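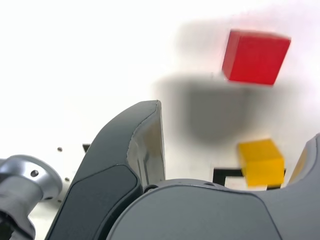

# Small boats for hire at Wirnport: who rents them, and what goes wrong

Nicanor Lozano and Uriel Bautista, Tourism and Leisure, second-year project

## 1. Why boats

Our first proposal was about hotel breakfasts and was turned down. The second, on day boat hire at Wirnport, was accepted with the comment "at least you will get some air". We did. We also got sunburn in March, which neither of us had thought possible.

Wirnport has two hire firms on the same quay, Promell and Bermúdez. Both rent small motorboats by the half day, no licence needed, and both claim the better boats. We wanted to know what sort of visitor hires one, where they go, and why so many come back late.

## 2. What we did

Both firms let us read last season's booking sheets, which came to 1,769 hires. Bermúdez keeps theirs in a spreadsheet. Promell keeps theirs in a biscuit tin, and the handwriting changes for the worse after lunch.

We also stood on the quay with a questionnaire and got 264 usable replies. A further pile was unusable, mostly through sea water, though one man had filled his in as a shopping list.

## 3. What we found

Of the 1,769 hires, 1,022 went to Nillcombe, the sandy cove round the headland with the café. This is a lot of boats for one cove. Visitors told us they had picked it for the peace and quiet.

Families tended to book ahead and couples tended to turn up at ten in the morning and look hurt that nothing was left. Hardly anyone asked about the wind. Almost everyone asked about the cool box.
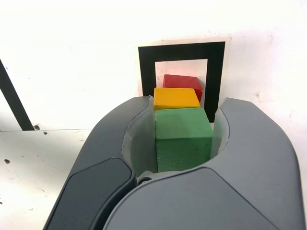

*Fig. 1. Gripper and coloured blocks.*

Late returns were put down to engine trouble on the forms. On the questionnaires, which had no names on them, the same question mostly produced the word "lunch". The Nillcombe café does not hurry its customers, and the anchorage is a slow place to leave when everyone else is leaving too.

## 4. Suggestions

- Offer an afternoon start at one o'clock, so that lunch happens before the boat and not during it.
- Put a second cove on the map handed out at the desk. Both firms print only Nillcombe, with an arrow.
- Move the safety talk to before the keys are handed over. Afterwards, it is given to people's backs.

## 5. Weak points

We covered one season and one harbour. Uriel did most of the morning interviews and Nicanor most of the afternoon ones, and our answers differ enough - the morning people are much more cheerful - that we should have swapped over. Promell's tin also has no sheets for the last part of August. We asked twice and were offered a biscuit.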